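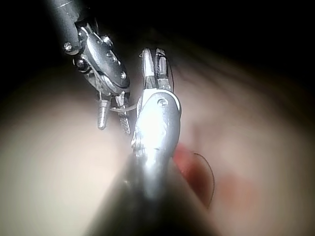
Two instruments at work, close up

Surgical thread

Surgical thread, or suture if you want the proper word, is the stuff used to hold the edges of a wound together while the body gets on with healing. I've been reading about it for years (my family is very patient) and I still think it's one of the best small subjects in the history of medicine. People have tried linen, hair, silk, bark fibre, gold wire and the jaws of large ants, which were made to bite across the cut and then had their bodies snipped off!

Early materials

Linen turns up in ancient Egypt, and Galen was writing about silk and gut in the second century. Gut is the one everybody gets wrong. It's called catgut, but it came from sheep or cattle, and the same sort of string went on fiddles and harps. My favourite source is the Marchal notebook of 1455, a barber's account book from the town of Jutov, where thread is listed between candle wax and vinegar. Shahla Shokri put it into modern English last March and kept all the grumbling about prices, bless her.

Absorbable and non-absorbable

There are two big families. Absorbable threads are broken down by the body over days, weeks or months, so they suit the deeper layers where you can't easily get back in. Non-absorbable ones, such as nylon, polypropylene and silk, stay put until they're taken out, or for good. Silk is a bit of a cheat, as it does slowly lose its strength, and I've seen it argued both ways. 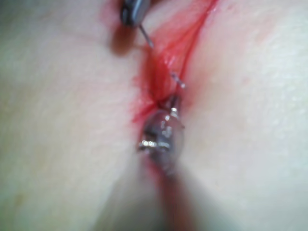 Needles and knots

Most modern needles come with the thread already fixed to the blunt end, so there's no eye to drag through the skin. Curved ones are the usual choice, though straight ones exist too. As for knots, the plain reef knot is the starting point, with extra throws added for slippery threads. I practised mine on a banana and they were dreadful.
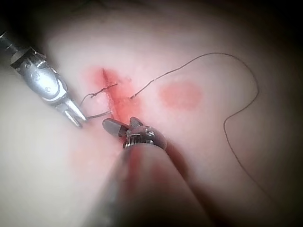 Dark thread crossing a narrow slit

Where to see old thread

The Vusell collection in Skanimora has 2371 items, and 200 of them are glass tubes of gut and silk with the paper labels still on. Go upstairs first, the downstairs room is mostly saws.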